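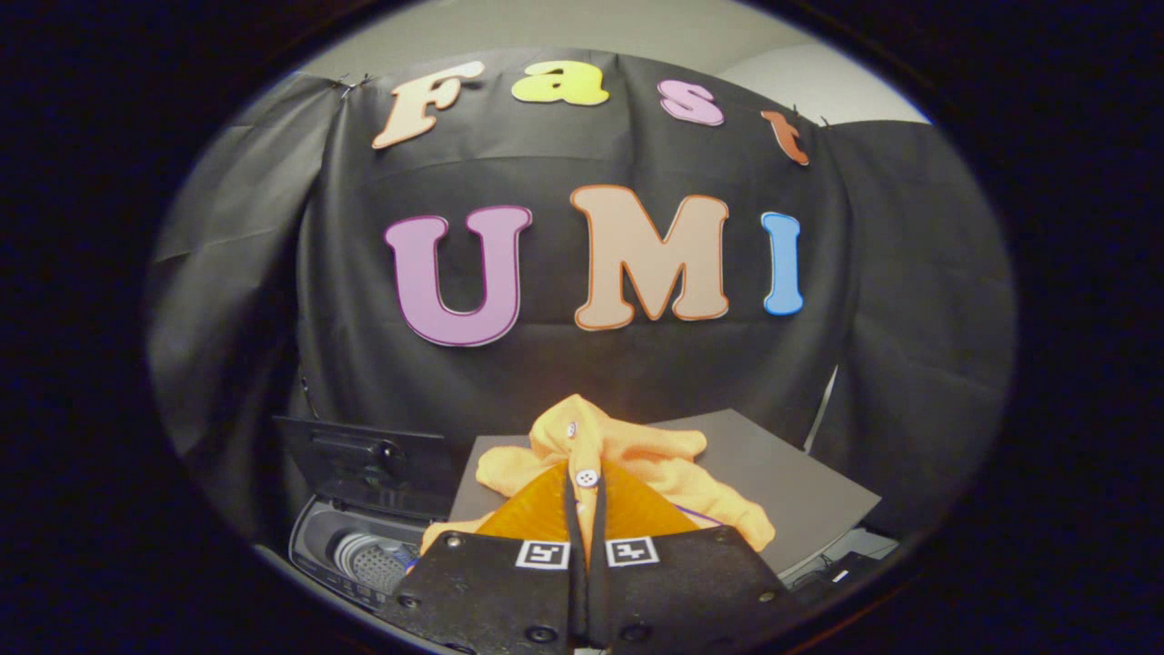

Letters on the black cloth, "Fast".

9th January

Cash transit bench, Beltodden. Continuing the lock delay work on the Eren carry case, carried over from December.

Case 7 back from the route crew with a note that the timer released early. Opened the log before touching anything else. Release was logged at 15 minutes, as set. The crew sheet gives a shorter time, but the sheet is filled in from the van clock and the van clock was not checked at loading. No fault found on the case side. I have asked for the clock offset and will leave the entry open until it comes.

Handle sensor: the Clanar part still drops out when the grip is held lightly. A guard changing hands at a doorway would do exactly that. Two options:
1. Lengthen the grace period. Simple, but it gives a snatch that much more time before the alarm sounds.
2. Second contact on the underside of the handle. Needs a new moulding.
Ayman Zaki prefers the second and so do I. Grace period stays at 2 seconds for now. Do not change it on issued cases.

Cycle test on the hinge pin stopped at 2000 openings as planned. Slight wear on the lower bush, none on the pin. Lid still closes flush and the tamper switch makes first time. Old bush bagged and labelled, in the drawer with the earlier ones.

Dye pack: dummy cartridge only. The live ones stay in the store until the Skiltura firing board has been signed off. The board resets if the supply dips while the siren is sounding. Fitted a larger capacitor and could not repeat the reset on mains. Not yet tried on a tired battery, so don't treat this as fixed.

Key register: the override key for the test rack was put back on the wrong hook. Moved and entered. Please sign it out even for a short job.

To do
Van clock offset, then close case 7.
Drawing for the second handle contact (Ayman).
Battery test on the firing board, cold and part discharged.
Order lower bushes.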